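Course handout 4: Setting up and looking after the hand-held gripper
Workshop on data collection tools, Nerkedach training group
Written by Ha-neul Seol, checked by Renji Oshima

Last time we finished with the charging of the batteries and the naming of the files. Today we stay with one tool only, the hand-held gripper, and we learn how to prepare it before a collection day and how to put it back in order after. Please bring your own gripper to the bench and keep the printed sheet beside it.

1. The parts we will touch

We will work with the jaw pads, the trigger, the marker plate and the camera. The motor board inside the housing is not part of this course. If you think the board has a fault, write it in the log book and give the tool to Renji. Do not open the housing yourself. In February two housings were opened by students and the small clips inside were broken.

2. Jaw pads

The pads are soft, and they get tired. Press each pad with your thumb and let go. A good pad comes back at once. An old pad keeps the shape of your thumb for a moment, and then it must be changed.

To change a pad, loosen the two screws behind it, pull the pad straight out and clean the seat with a dry cloth. Put in the new pad and tighten the screws by hand first, each a little, then the other. Do not use glue. I have seen glue on some of the Pando tools and it took me a whole afternoon to remove it.

Dust on the pads makes bottles slip. Wipe them with a damp cloth and wait until they are dry. Alcohol makes the surface hard after some weeks, so we do not use it here, although the older sheet says it is allowed.

3. Trigger

Pull the trigger slowly to the end and let it return slowly. You should feel the same force the whole way. If there is a step in the middle, the cable has moved out of its guide. Open the small cover under the handle and lay the cable back. This is the most common fault, and it needs no tools.

After this work, do 50 full pulls. I know it is boring. A cable which is not well seated will come out again before you reach the end, and it is better that it comes out at the bench.

4. Marker plate

The marker must be flat, clean and complete. A marker with a bent corner can still be found by the software, but the angle it gives will be wrong, and you will not notice this until you look at the tracks. Check it against a steel ruler. If you can see light under the ruler, change the plate.

The plate may be mounted at an angle to the handle. What matters is that the angle does not change during the day. Hold the handle in one hand and try to turn the plate with two fingers of the other. It should not move at all.

5. Camera

Clean the lens with the lens cloth only. Then switch on and look at the live view. The jaw must be in the lower part of the picture, near the middle, and you must be able to see into the gap between the pads. If the jaw is too high, the camera has tilted down and you lose the room, which the tracking needs. If it is too low, you lose the contact between pad and object.

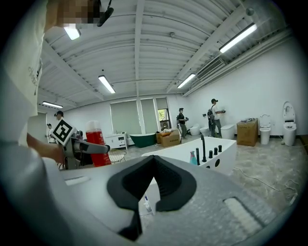 When the view is right, tighten the camera screw and look once more, as the last quarter turn often moves the camera by a small amount. Save one still from the live view in the folder of the day. At Etstead we compare this still with one from the end of the day, and when the two do not agree we know the camera has moved.

Large rooms with many white surfaces need some patience. The exposure may jump when you turn towards a window. Lock it before the first recording, while you face the part of the room where you will work. The lock is in the second menu, under the name "hold", a poor name in my opinion.

6. After the day

Wipe the pads, release the trigger, and put the cover on the lens. Put the tool in its case with the marker side up. Nothing should lie on the marker. Write in the log book:

Tool name
Pads changed, left or right
Trigger cable, good or laid back
Marker plate, flat or changed
Camera moved, yes or no

For the practical part, work in pairs and take 5 tools from the shelf marked Ikeda. Some of them have a fault which I have prepared. Find it, repair it if it belongs to sections 2 to 5, and fill in the log book in the same way as on a normal day. The sheets go in the tray by the door.

Version of 28/03/2020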